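How Does a Robot Learn to Shop?

Think about the last time you went to the store with a list. You walked to the right shelf, found the thing you wanted, picked it up, and put it in the cart. You probably didn't think much about it. A robot has to think about every bit of it, and the thinking is done by software.

Software is a set of instructions for a computer. A robot's arms and wheels can't do anything useful until the software tells them what to do. At a company called Kergate, a small team writes software for store robots. Their program is named Bisomow. It has different parts, and each part has its own job.

Part one: seeing

A camera gives a computer a picture, but to the computer a picture is only a very long list of numbers. Each number says how bright or how colorful one tiny dot is. The seeing part of the software is called perception. It has to look at all those dots and work out which ones belong together.

On a store shelf, this is hard. Many bottles are the same color. Some stand in front of others, so only a cap or a corner shows. When the camera moves quickly, things look smeared. And when a person picks up a bottle, fingers cover part of the label. 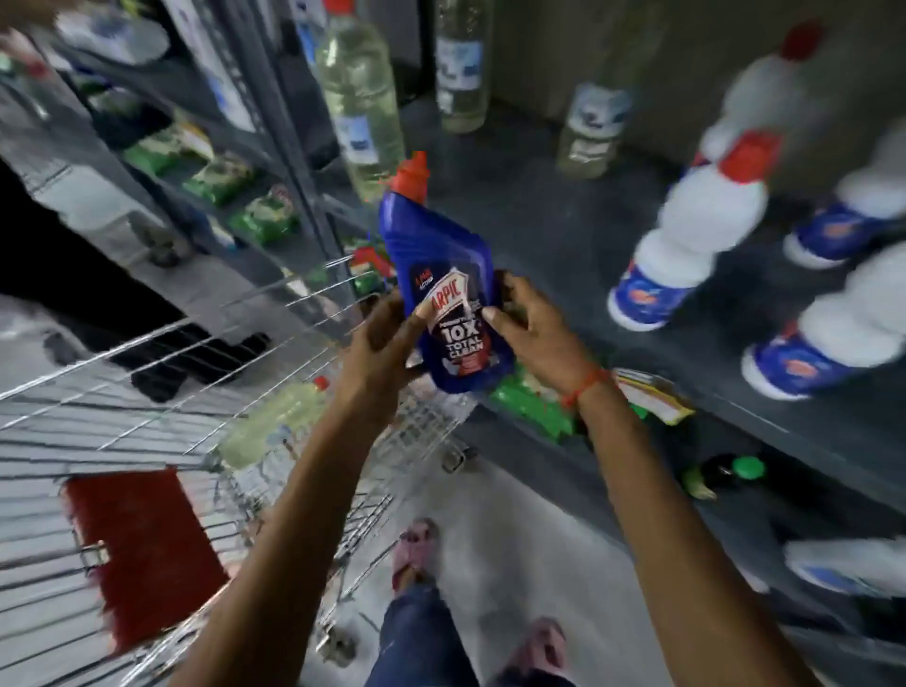
The software learns from examples. People show it many pictures of shopping, taken from up high, close to where your own eyes would be. Then they mark what is in each picture: hand, bottle, cart, shelf. The Kergate team started with 3,000 marked pictures. After practicing on them, the program could make good guesses about pictures it had never seen before.

Notice the word "guesses." The software doesn't say "bottle" and stop there. It gives each guess a score. If the score is high, the robot can go ahead. If the score is low, the robot should move its camera and look again from another side.

Part two: planning

Once the robot knows what is in front of it, it has to decide what to do. This is called planning. Say the job is to take one bottle from the middle shelf. The planner tries out different paths for the arm inside the computer, before the real arm moves at all. It throws away any path that would bump the shelf above or knock over a neighbor.

Bisomow tests 168 paths for each reach. Then it keeps the shortest safe one. All of this takes nearly 2 seconds, so the robot seems to stop and wait before it moves.

Two arms make the planning harder. Each arm has to stay out of the other one's way. People do this without trying, and the software studies how they do it.

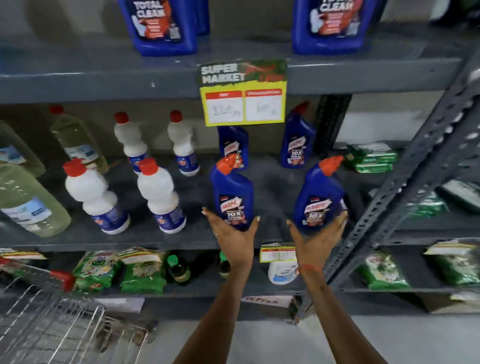
Costel Ghiță thinks children should hear about the mistakes too. He wrote to us that an early planner at Kergate treated both hands as one big hand, and would not let the left one move until the right one had finished. It took the team 15 tries to fix it.

Part three: control

The last part is called control. The plan says where the arm should go, and control makes sure it really gets there. Many times each second, the software checks where the arm is and where it should be. If the two don't match, it sends a small correction to the motors.

Control also decides how hard to squeeze. If the grip is too weak, the bottle slips. If it is too strong, the plastic bends. Sensors in the fingers measure the push, and the software adjusts it.

Try it yourself

Ask a friend to close their eyes and be the robot. Put a plastic cup on a table. Now give instructions, one at a time, until your friend is holding the cup. You can say things like "move your hand left" or "close your fingers." You can't say "pick up the cup."

Write down every instruction you used. When you are done, you will have a list that looks a lot like a simple robot program.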